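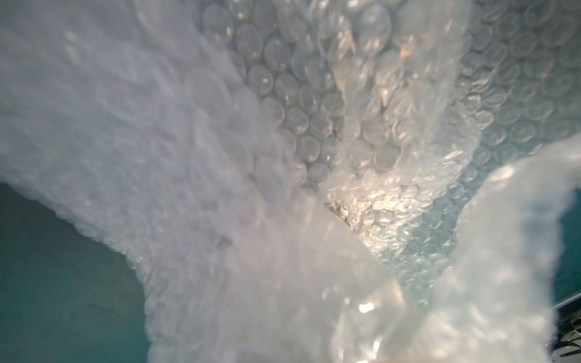

Fig. 5. Bubble wrap, folded in several layers

Section 9. Packing the Ernwood table lamp for return or moving

Keep the original carton and the inner box after you unpack the lamp. If you must send the lamp to our service desk in Pranasberg, or if you move to another home, pack it again as written in this section. The roll of bubble wrap is not included with the lamp.

Before you start

Switch off the lamp and pull the plug from the wall socket. Let the bulb cool completely before you touch it.

CAUTION: Do not wrap a warm bulb or a warm shade. The plastic can stick to the glass and leave a mark.

You will need:
bubble wrap, one piece 165 cm long
paper tape
scissors
the original carton

Packing the glass shade

1. Unscrew the bulb and put it in its own small box.
2. Loosen the ring under the shade and lift the shade off with both hands.
3. Lay the bubble wrap on a flat table with the bubbles facing up.
4. Put the shade on its side at one end of the wrap and roll it slowly to the other end. The wrap should lie close to the glass but not be pulled tight.
5. Fold the loose ends into the opening of the shade and close the roll with tape. Put the tape only on the plastic, never on the glass.

NOTE: If the wrap is longer than you need, do not cut it. Fold the rest in loose layers and put it at the bottom of the carton, under the shade.

Packing the base and cord

6. Wind the cord in wide loops – do not bend it sharply near the plug – and hold it with a strip of paper tape.
7. Wrap the base separately. Base and shade must not touch each other in the carton.
8. Put the base in first, then the cardboard divider, then the shade.
9. Close the carton and shake it gently. If you hear something move, open it and fill the empty space with more wrap.

CAUTION: Keep bubble wrap away from babies and small children. Danger of suffocation.

Sending the carton

Write your order number on the outside of the carton and put a copy of the invoice inside. Address the carton to Carleen McPhee, Returns. For questions about missing parts, such as the divider or the ring, please write to Yasaman Bahrami at the same address.

Used wrap can be kept for the next time if most of the bubbles are still full of air. Flat pieces do not protect the glass and should be replaced.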